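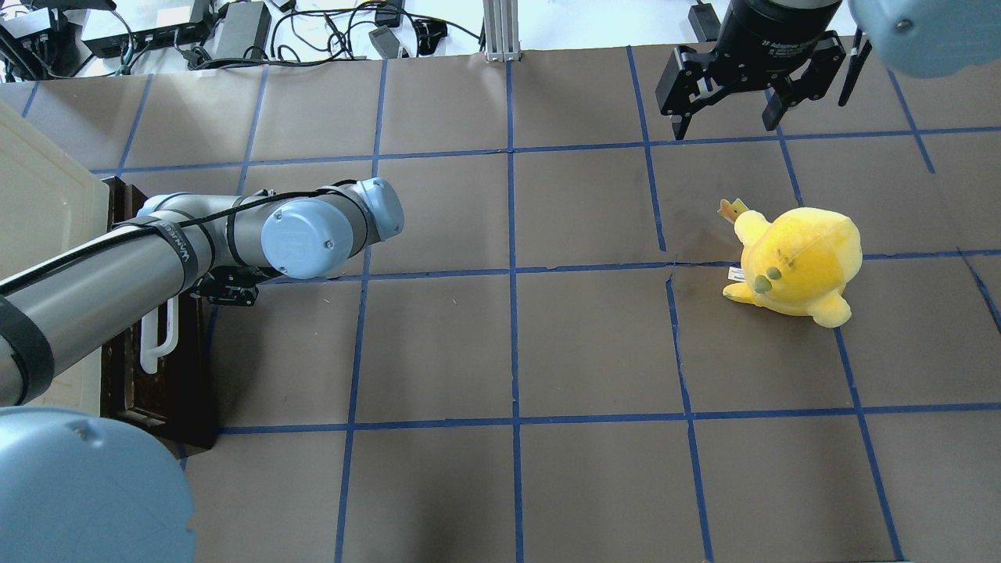 Out and About

7/15/18

The Nandora open day was packed, and I loved every minute! Khang Bạch and I got in early and went straight to the toy room (the line for the sewing demo was already out the door). My favorite was the yellow plush on the tabletop, a round, soft little thing with stubby limbs, lying on its side like it was napping. Then on to the fabric store upstairs, 84 steps, and Jericho Enriquez let us feel the stuffing samples. We're going again in May.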